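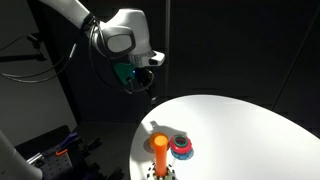

El brazo sobre la mesa de los aros, jornada de puertas abiertas de Drodon (octubre)

Drodon abrió el taller: crónica de la visita
Foro > Robótica y automatización > Visitas y ferias

tornillo_sinfin escribió:
Buenas a todos. Vengo de la jornada de puertas abiertas de Drodon y todavía me dura la sonrisa, así que perdonad el ladrillo. Nos metieron por grupos y a las 11:30 nos tocó la demo que yo quería ver, la de los aros. Mesa blanca redonda, un foco encima y el resto de la sala casi negro. Hay una espiga naranja de pie y aros de colores, y el brazo tiene que coger cada aro y ensartarlo. Dicho así parece un juguete de bebé (mi hija tiene uno parecido y lo resuelve a gritos), pero estar delante mientras el brazo baja, se para, corrige un pelín y vuelve a bajar... ¡es hipnótico!

Lo explicó Ximeng Liao, que lleva la parte de agarre. Contestó a todo el mundo, incluido un chaval que le preguntó si el robot se aburría. Según nos dijo, el programa lleva 3.000 intentos registrados y guardan también los fallidos, que son los que más miran. En nuestro turno falló uno: el aro se quedó montado de lado sobre la punta y el brazo lo soltó. Aplaudimos igual.

marga_plc escribió:
¡Qué envidia! Yo me apunté y me quedé en lista de espera. ¿La pinza es la suya o es la de Zivdale? En la foto los dedos no se distinguen, solo veo el soporte verde azulado.

tornillo_sinfin escribió:
El soporte es de ellos, lo dijeron allí. De los dedos no pregunté, fallo mío. En persona tampoco se veían gran cosa desde donde estaba yo, con esa luz.

Czarnecka escribió:
Estuve en el grupo de las 13:00 y lo viví con bastante menos entusiasmo, la verdad. Ensartar aros es un ejercicio de manual. En mi planta tenemos una celda que mete 800 casquillos por turno y no viene nadie a hacerle fotos. Y luego los cables: mirad cómo cuelgan de la muñeca, en bucles hasta la pared. Eso en producción se engancha el primer día.

tornillo_sinfin escribió:
Pero tu celda recibe los casquillos en un alimentador, siempre en la misma postura, ¿no? Allí los iban moviendo entre intento e intento. A una señora le dejaron colocar un aro donde quiso y el brazo fue a por él. A mí me parece otro problema distinto.
Lo de los cables te lo compro – de hecho alguien lo preguntó y Liao reconoció que el cableado está pendiente.

Cadurari escribió:
Es un banco de laboratorio, Czarnecka, con su placa perforada y una herramienta encima. Yo he visto bancos con bastante más lío. Los cables sueltos te permiten cambiar un sensor en cinco minutos, y si los metes en funda cada cambio te cuesta la mañana. Cuando el diseño se congele, entonces canaleta y a correr.

Czarnecka escribió:
En cinco minutos cambias el sensor y luego te pasas la tarde buscando un falso contacto. Hemos pasado todos por ahí. No digo que esté mal hecho, digo que me habría gustado ver algo más cerca de una aplicación.

marga_plc escribió:
Pregunta de novata: el dibujo blanco y negro que rodea la base de la espiga, ¿sirve para que la cámara la localice?

Cadurari escribió:
No estuve, así que hablo por lo que suele hacerse: un patrón de ese tipo normalmente es para visión, sí. Que lo confirme quien lo oyera de primera mano.

tornillo_sinfin escribió:
No lo explicaron en mi grupo. Me lo apunto para escribirles. Lo que sí se comentó fue el foco: la sombra sobre la mesa queda muy marcada y les interesa probar así, con luz dura, aparte de con luz de taller normal.

Czarnecka escribió:
Mira, eso no lo contaron a las 13:00, y me parece más interesante que los aros. Retiro medio comentario.

junta_torica escribió:
¿Se sabe si repiten? Somos 2 y vamos en coche desde lejos, nos vendría bien enterarnos con tiempo.

tornillo_sinfin escribió:
Dijeron que en primavera, sin fecha. Pasaron 543 personas contando los dos pases de la tarde, así que apuntaos en cuanto abran la lista. Y poneos delante, a la derecha de la mesa, que desde el fondo se ve la mitad.

marga_plc escribió:
Anotado, ¡delante y a la derecha! Si te contestan lo del patrón, ponlo aquí, porfa.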